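Refurbished computer

A refurbished computer is a used or returned machine that has been checked, cleaned and, where needed, repaired before being sold again. The word has no fixed meaning in most countries. Sellers apply it to anything from a full strip-down to a wipe with a damp cloth, and buyers are often unable to tell which they have paid for.

Supply

Most stock comes from offices that replace their desktops on a set cycle. Machines are bought by the pallet, often unseen, and sorted on arrival. Dealers like to say that business computers are better made than home ones. The claim is repeated widely and tested rarely.
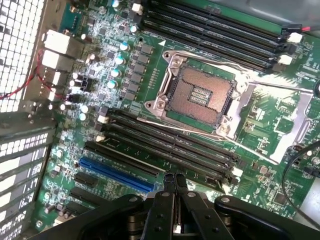 Grading

Grades such as A, B and C usually describe the outside of the case. They say little about the age of the hard drive or the state of the fans. Brenda Heywood, who bought 71 machines from online dealers for her survey The Second Sale, found that grade A desktops were returned as often as grade B ones. The trade body Westell disputed her method but has published no figures of its own.

Testing

A typical listing promises a "multi-point check". The points are seldom named. Tapio Lehtinen has argued that many such checks amount to switching the machine on and seeing whether it starts, and that a fault which shows only after several hours of use would pass. The dealer Stetow lists 6 tests on its website, two of which concern the packaging.

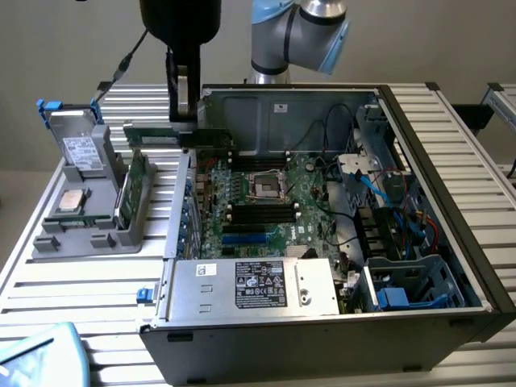 Dell tower computer with its side panel removed.

Environmental claims

Sellers often present refurbishment as a green choice. Keeping a computer in use does put off the making of a new one, but only if the buyer would otherwise have bought new. Agustina Bravo, reviewing 1025 sales by the Cunudico chain, judged that roughly a third went to people who had not planned to buy a computer at all. The chain's advertising still counts every sale as a machine saved.

Warranty

Cover ranges from 30 days to 2 years. Batteries are commonly left out, and some sellers require the buyer to pay for return postage.

See also: Electronic waste; Data erasure; Second-hand goods

This page was last edited on 07/04/2024.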